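Search the community
Search posts, topics, members

Can a small robot arm do household chores yet?

Posted by Woltov, Jan 8, 2025

I'm completely hooked on desktop robot arms at the moment and I'd love to hear from people who own one. My budget is 700 pounds, and my family (two adults, two children, one very untidy kitchen) would like it to earn its keep. Could one of these clear toys off a table, put the lids back on jars or sort the cutlery drawer? I don't mind printing parts and I can solder a bit. I just want to know where things stand before I spend the money.

Facundo Fuentealba

Great time to be asking! I've been playing with small arms since April and I still grin every time the jaws close on something. The chores are further off than the videos suggest, though. Toy tidying is the closest of the three you mention, and shape sorting is where plenty of people begin. One red cylinder and a green board will keep you busy for weeks. 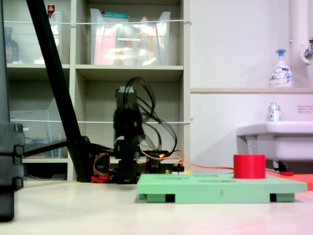
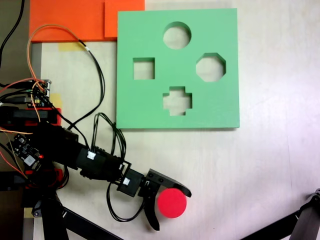

My own arm got the round piece into its hole on 577 tries before I stopped keeping score, and I can't tell you how many misses there were in between. Picking up is the easy half. Letting go in the right spot is much harder, as a piece that sits slightly crooked in the jaws will catch on the rim and tip over. Now think of a cutlery drawer – shiny forks, all tangled, at every angle. Jar lids are worse again, and I'd want 2 arms for those, one to hold the jar and one to turn.

So yes to light plastic toys going into a wide box, if somebody is nearby. Start with a really big box! Move to a smaller one when you get bored. Tape down anything that can slide, and keep your cables long enough that the arm can reach right out without pulling on them.

Malden

Depends what you call a chore. We tried one at work for putting washers into trays and a person was faster. It did keep going over lunch, but it also dropped one and carried on as if it hadn't. Wouldn't buy one to save time.

Verkus

Agree with Facundo on the wide box. Mine puts socks in a basket, very slowly, and my daughter cheers it on. It can't pair them. Leave some of the 700 for spare motors – I wore out the wrist first, then the gripper. Also check the lifting weight before you promise anyone clean dishes, a wet mug was too much for mine.

Contact us | Copyright Stankevičius Community Help | Back to top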